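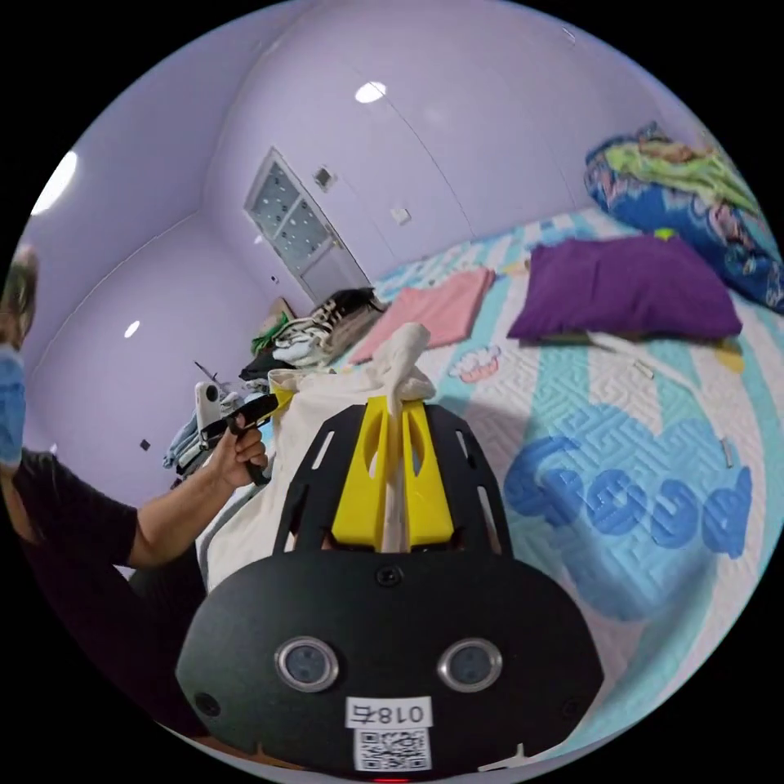
Boris Kadrić a refait son lit trois fois avant d'admettre que le drap-housse gagnerait, et il demande, dans le premier courrier reçu par Srour en avril, si un coin de drap peut légalement s'échapper deux fois dans la même nuit.

Srour n'a pas de réponse juridique. La maison de linge de lit lance en revanche Sandale, un drap-housse dont les coins portent une languette cousue, avec le mot « tête » ou « pied » écrit dessus en toutes lettres. Le bureau d'études a mis 40 semaines à parvenir à cette idée, ce dont il n'est pas spécialement fier.

Sandale est né d'une enquête menée par le cabinet Bidico auprès de 1053 dormeurs. Parmi eux, 83 % déclarent commencer par le mauvais côté, et nearly tous les autres ont préféré ne pas répondre devant leur conjoint.

« On nous a proposé une application, avec notifications. Nous avons cousu une étiquette », explique Kalliopi Dumitrescu, directrice des collections.

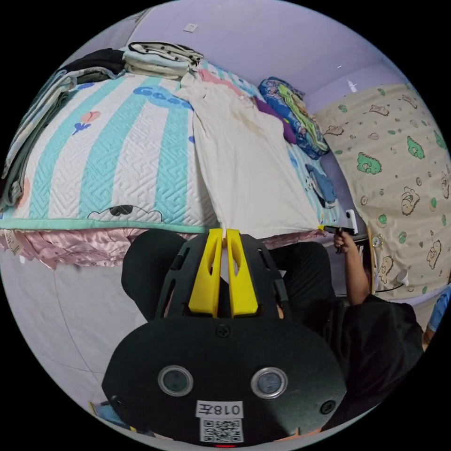
Au bord du lit. Photo : Srour

Le drap est en percale de coton, lavable à 40 degrés, et descend assez bas pour les matelas épais que leurs propriétaires regrettent au moment de changer la literie. Il existe en blanc, en écru et dans un vert que le service commercial appelle « tilleul » et le reste de l'entreprise « le vert ».

Le repassage reste possible. Srour n'encourage ni ne dissuade personne.

Une démonstration ouverte à la presse aura lieu en avril, à 11 heures, dans la boutique de Letevbridge. Amândio Frade, chef d'atelier, y mettra un drap seul, sans aide, sur un lit de deux personnes placé contre un mur. Du café sera servi pendant la manœuvre.

Sandale sera vendu 50 euros en version deux personnes, taies non comprises. Les housses de couette suivront, quand l'atelier s'en sentira capable.

Contact presse : Tarun Thakur, Srour, service communication
Visuels et échantillons sur demande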